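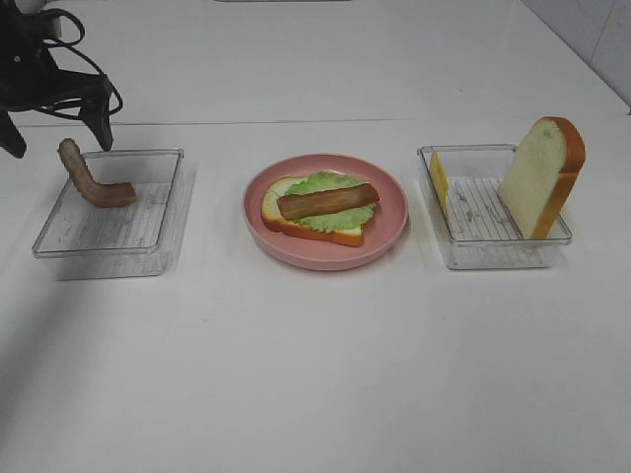 Page 7

Plindex Community Help > Small Automation > Purchasing and Planning

Budget split for a single-arm sandwich assembly station (arm, gripper, fixtures, vision)

Leonardo Sala
Posted 2021-10-15

I have to submit an equipment request in November for one assembly station and would like a second opinion on how to divide the money. The arm is the easy line. Everything else on the sheet is currently a guess.

The task is open-faced sandwiches on a plate. Bread goes down first, then a lettuce leaf, then a sausage laid diagonally. Cheese is also on the ingredient list. Ingredients are presented in clear plastic trays on either side, with the plate in the center. The photo shows the layout on the bench. The sausage in the left tray is bent nearly into an L, while the one on the bread is straight, and that is a fair picture of the spread the station has to accept. I can't specify straight ones only.

Constraints:

Work surface is a flat white tabletop with a joint running across it behind the trays. It can be replaced if there is a good reason.

The arm must cover a radius of 700 mm from the base, including the far tray with the tool pointing down.

Target is 100 plates per shift. Speed is therefore not the problem. An operator is present the whole time and refills the trays.

One tool for everything, if possible. I don't want a tool changer in the first year unless there is no other way.

The quotes I have so far are from Kunach (arm plus their two-finger electric gripper as a package) and from Wróbel (arm only, gripper left to me). The Kunach package costs more in total but includes a controller license that Wróbel lists separately. Neither quote contains anything for cable management, trays, fixtures, or cameras.

What I would like to know:

Is a packaged gripper worth it for this type of work, or will I end up replacing the fingers anyway?

How much should be held back for trays and fixtures? My manager regards these as kitchen supplies and wants them off the capital request.

Do I need a depth camera, or is a plain color camera enough?

Is there anything that regularly gets left off a request like this?

Fiorella Zanetti

I have planned several stations of this size. I'll take your points in order and then add the ones I think are missing.

Gripper. Take the package if the controller license really is included for the life of the arm and not for a trial period. Get that in writing. The value is in the integration: the gripper appears in the arm's own programming environment, the payload and tool center point are already defined, and there is one phone number when it fails. The fingers are a separate matter. Assume the supplied ones are temporary. They are normally made for rigid parts, and you have a cylinder that may be bent, a soft slice, a thin slice, and a leaf. Each wants something different.

For the sausage you want some compliance and a pad that does not cut or mark. For the bread you want a wide contact area and low force. For the cheese you want a thin fingertip that can get between the slice and the tray wall. In your picture the cheese is standing against the wall, edge up, and a thick finger can't get behind it. Either the finger gets thinner or the cheese gets moved away from the wall. Moving the cheese is cheaper.

Budget for three rounds of fingers. Roughly 700 dollars per round is a sensible allowance if you have them made outside, including pads and the mounting plate. If you have access to a printer, the first two rounds can be done in-house for trial purposes, but the final set must be a food-contact material with paperwork. Do not let printed trial fingers drift into production.

Trays and fixtures. Your manager is wrong, and it is worth arguing. A tray in a robot station is tooling. It sets the pose of the part, and the pose of the part sets the vision and gripper cost. The two clear trays you have are sitting directly on the table with nothing to locate them. If an operator refills one and puts it back slightly rotated, either the camera has to find the tray again or the arm goes to the wrong place. A base plate with locating pins or raised corners fixes this and costs very little next to an extra camera.

I would also change the trays themselves:

1. Opaque instead of clear. Transparent walls are a nuisance for any depth sensor, and the ridged floor gives you a pattern of lines to filter out. A matte tray in a color that does not occur in the food is better. Blue is the usual choice.

2. One ingredient per tray. The right one has bread and cheese together. It works as long as each has a fixed place, but it means the tool has to clear the bread, which stands well above the rim, to reach the cheese. Separate trays cost almost nothing.

3. Slots for the bread. A slice leaning against the side has a different angle each time it is placed. A slot wide enough for the thickest slice gives you the angle for free.

4. A V-shaped channel for straight sausages will not help you with bent ones. For those use a flat-bottomed tray and let the camera find the grasp point. Near the middle of the longer straight section is a reasonable first rule, with the jaw closing direction across it.

Put the plate in a fixture as well. A round plate with a raised rim is easy to locate with three posts.

Camera. With flat trays and known heights, a plain color camera looking down is sufficient for the sausage. The complication is the raised end. In your left tray one end is lifted toward the back corner, so a fixed height does not hold over the whole length. You can deal with it in two ways: pick on the portion lying flat, or buy depth. I would request the depth camera. The price difference is small compared with the hours you will spend on the exceptions.

Ask for lighting on the same line. A white tabletop and a glossy sausage under room lights will produce highlights that move when a person walks past. A diffuse panel and a shroud should be in the request from the start, because they are hard to get approved later as a correction.

What gets left off:

Cable management. Loose loops above the gripper will catch on something, and they change the load on the wrist as the arm turns. Order a dress pack or at least clips and a swivel bracket. Check the minimum bend radius with the gripper in its worst orientation, over the far tray.

Washdown. Find out what cleaning agent the site uses and ask both vendors whether the gripper housing is rated for it. If it isn't, you need a sleeve, and the sleeve makes the tool larger.

The joint in the tabletop. It is a cleaning question and also a flatness question. If the arm is mounted on one panel and the trays stand on the other, the two can shift relative to each other. Replace it with one plate or mount everything on a common base.

Risk assessment. Even a slow arm with a person next to it needs one for the complete station, gripper and fingers included. It is a service cost and often comes out of a different account, so ask which.

Spare gripper. One on the shelf. Lead times are currently long.

As a proportion, I would expect the arm and controller to be about half of the honest total. If they make up nearly all of your sheet, the sheet is incomplete.

Rhodri Prydderch

Just get the Wróbel. We have had one for years, no trouble. Put a suction cup on it.

Comment from Diane Gagnon: Suction on what? Bread is porous, and a lettuce leaf with a ruffled edge won't seal on an ordinary cup. It could work on the cheese.

Comment from Rhodri Prydderch: We do cartons. Fair point about the bread.

Barry Inskip

I agree with most of what Fiorella wrote, apart from the order of spending.

Do not buy the depth camera in the first request. Buy the arm, the gripper, the base plate, and the tray fixtures, then run the task by hand-taught positions with an operator placing each item in a fixed spot. You will learn which picks fail and why. After that you can write a second request with failure data behind it, and in my experience those go through faster than the first one did. At your volume a slow start does no harm.

Check the reach figure again. Vendors quote reach to the wrist flange or wrist center, and the usable radius with the tool vertical is smaller. If you need 700 mm with the tool pointing down, the catalog number has to be larger than that. Draw it with the gripper and the longest fingers attached, and include the height needed to clear the standing bread. I have seen an arm returned over this, with a restocking fee.

The lettuce is the item I would worry about, and it gets one word in your post. I don't see any in the trays in your photo, so you may be placing it by hand. If so, say it in the request. A station where the operator adds the leaf and the robot does the rest is a perfectly acceptable first stage and needs only one tool. If the robot has to separate single leaves from a stack, price that separately and ask for a trial before committing. Flavden does pick trials on customer samples for a fixed fee and returns video plus a count of failed picks. Send them your worst leaves and your most bent sausages.

On the license: ask Kunach what happens to it if the controller is swapped under warranty. We had to have ours reissued and lost several days.

Comment from Leonardo Sala: Thank you both. Lettuce goes on by hand for now, and I will write it up that way. I am moving the base plate, plate fixture, and trays onto one line called "part presentation tooling" and leaving it in the capital request. Kunach has been asked about the license and the vertical reach. The depth camera is going in as an option, priced but not included.

Comment from Fiorella Zanetti: Ask for the option price to be held until the end of the trial. They will usually agree to it before the order and seldom after.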